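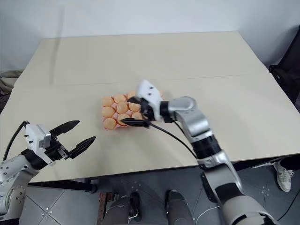 Eggs in a tray, on a pale tabletop.

Why are eggs egg-shaped?

Posted 10/7/22 in Dunbar's Big Questions

A ball is a sensible shape. So is a box, if you are a shop and want to stack things. Birds looked at both and went for something in between.

Let's start on the outside. An eggshell is made mostly of calcium carbonate, the same stuff as chalk. (Please don't write on the wall with one.) It looks solid, but it is full of thousands of tiny holes called pores. Air goes in through them and stale gas comes out, so a chick can breathe before it has even met the world.

Now for the shape. The curved ends work like the arch of a bridge, spreading a squeeze over the whole shell. A hen can sit on her eggs without making an omelette. A sharp tap on the side of a bowl is another matter - all that force lands on one small spot, and crack.

Not all eggs match. Many owls lay rounder ones. Guillemots, which nest on cliff ledges, lay eggs that are quite pointed at one end. Scientists still argue about why, and they seem to enjoy it.

A hen's egg takes a bit more than a day to make, and most of that time goes on the shell. The hen then shouts about it, as you would.

Try it: with a grown-up's permission, gently roll a hard-boiled egg across a table. Does it go straight, or does it curve? Try a ball next.

Next in Big Questions: why do onions make us cry?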